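FURNISHED LET INSPECTION CHECKLIST, WITH COMMENTS
Property: Flenach, ground floor sitting room
Checked by: Renata Cieślak
Copy to: Khrystyna-Mariia Dmytriv, Temik Lettings
Date: 31 Aug 2023

1. Smoke alarm, hallway. PASS
Sounded when pressed. The last sheet says the battery was changed in November. I found no receipt and the casing has dust along the seam, so I have my doubts. Put a new one in and write the date on it.

2. Outlets and cords. PASS WITH COMMENT
All outlets tested fine. The floor lamp runs off an extension cord that somebody has taped to the baseboard and called permanent. Tape is not a fixing.

3. Window treatments. UNPROVEN
The binder claims the curtains are flame retardant. It gives a Sornance order number, 725, and no certificate. I am not going to pass a fabric on an order number. Either the certificate turns up or we get a swatch tested.

4. Upholstered seating. UNPROVEN
Same story as item 3. I looked for a fire label on the underside and didn't find one. "It's an antique" has been offered as an answer. I would like to know who dated it, and when.

5. Low table. COMMENTS BELOW

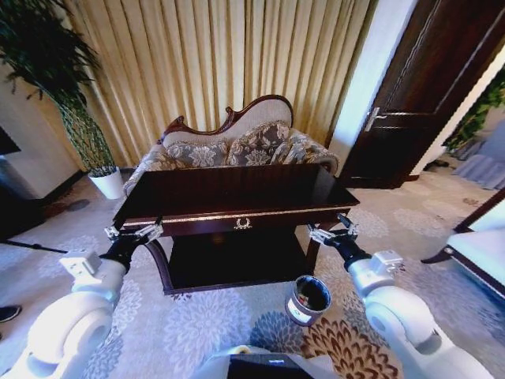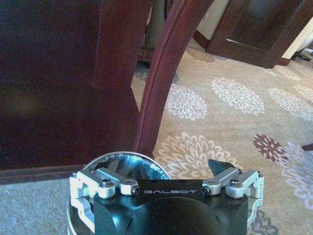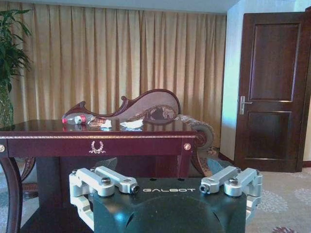
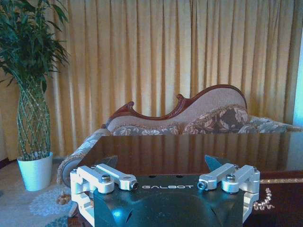 Sitting room, item 5.

The inventory has the table down as "solid, scratch resistant, suitable for daily use" and I accept one of those at most. I leaned on each corner in turn and felt a slight give at the rear left, which the 2022 sheet also mentions and which Temik marked as fixed. The finish is the bigger worry. It is shiny enough to throw back the stripes of the gold curtains, and a top like that will show every ring and scrape a tenant puts on it. Water bottles get left lying on it on their side, red cap and all, next to used-looking tissues, and I don't see a coaster anywhere in the inventory. The gold trim and the little wreath on the front should be checked for lifting with a fingernail. I found no loose edge, but I only did the front. Clear the top before the next check, beads included, so the whole surface can be looked at.

Action: tighten rear left leg. Parisi quoted $98 for this and I would ask what takes them so long that it costs that much.
Action: coasters, or a cloth. Add to inventory.

6. Floor and carpet. PASS WITH COMMENT
No lifted edges at the doorway. The cleaning log says "deep cleaned" with no name next to it. Anyone can write that.

7. Walkways. PASS
I could get from the door to the window without turning sideways. That was in daylight. Try it at night with the lamp off before you tell me the layout is safe.

8. Heating. NOT CHECKED
Warm day and I had no access to the boiler cupboard. Please do not carry over last year's pass. It was carried over from the year before.

9. Paperwork. FAIL
Of the 9 documents listed on the front of the binder, 5 are in it. The rest are "on the system," which I have asked to see twice.

Overall: can be let once items 3, 4 and 9 are settled. I don't want a phone call saying they're settled. Send the papers.

R. Cieślak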